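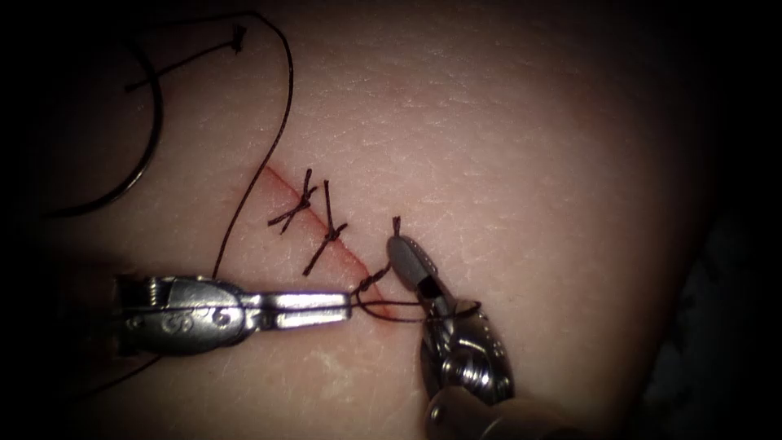

Item 2: tying on the practice pad with both arms, two stitches done and a third on the instruments.

Gillatis Shared Workshop – Bench Robotics Group
Minutes of the May meeting

Meeting opened at 7:10 p.m. in the back room. Minutes of the April meeting were read and accepted with one correction: the spare motor driver came from the Jerdale order, not from the parts shelf.

1. Money and parts

The build fund stands at $3,000 after the Jerdale invoice. No further large purchases are planned before fall. Agreed to buy more black suture thread and one replacement practice pad. The group discussed making pads in the workshop from poured silicone. Two members want to try it and will pay for their own materials. The group will keep buying pads until a homemade one has been tested.

Cable chain for the left arm is still on back order from Margaritis. If it has not shipped by the next meeting, the order will be canceled and the money put back in the fund.

2. Suturing on the two-arm rig

The arms were run on the suturing pad. Work was on single stitches, each tied and trimmed before moving down the cut. Both arms were driven by hand from the control desk. No automatic motion was used.

Discussion was mostly about the wrap. Operators said the thread slides toward the jaw tip if the other arm pulls too early. Proposed that the arm with the wrap should hold still while the other arm moves, at least until operators have more hours. Agreed to try it this way for a month.
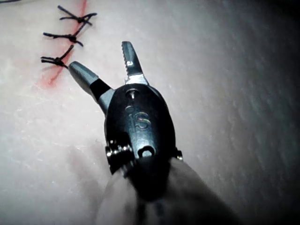
The wrist cameras were discussed next. Operators like the close view for picking up a short tail but find it hard to judge distance with it alone. The fixed camera is better for seeing where the long end of the thread has gone. Agreed to show both views side by side on the desk monitor. The work is one evening of software and was taken on by the member who wrote the current viewer.

There was a question about focus on the wrist cameras. The lenses are set for the pad, and the near part of the instrument is soft. The group was content to leave this alone.

3. Thread handling

Loose thread on the pad was raised again. Long ends get left lying across the work and then catch on the next pass. It was proposed that cut lengths be cleared off before a new stitch is started. One member felt this would slow down practice runs too much. After discussion it was agreed to clear between stitches – but only with the arms parked.

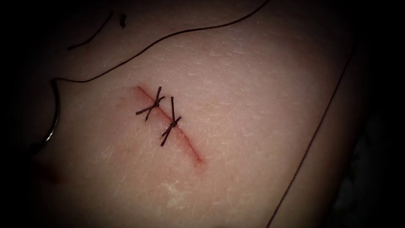

Item 3: pad with the arms out of view, two stitches in the upper half of the cut and loose thread left on the surface.

Stitch spacing was also talked over. Marking the pad with a pen guide was suggested and voted down, 4 to 2. Members who voted against would like operators to learn to judge it from the camera view.

4. Control software

The Ondis branch was merged after last month's meeting. It lowers the top speed of both arms to 70 percent when the fine-work pedal is held. Operators reported that the pedal feels better but sticks on the way up. The spring will be changed.

A request to start on scripted knot tying was put off. The general feeling was that the logs need to be in better order first. File names are not consistent and some runs have no notes with them. A short template for run notes will be posted on the group page.

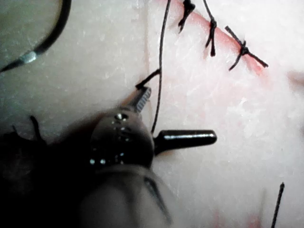 Item 4: wrist camera view, three knots along the cut and a length of thread running down the pad.

5. Bench rules

Reminder that the power switch for the arms must be off before anyone reaches onto the pad. Needles go in the red tin after use. The desk monitor is to be turned off at night.

The Saturday class has asked for a demonstration. Agreed in principle, with the date to be settled by e-mail.

6. Other business

The vise on the long bench is loose again. New bolts are in the drawer under it, and whoever is in first should fit them.

Next meeting in June, same room, 7 p.m. Meeting closed at 8:45 p.m.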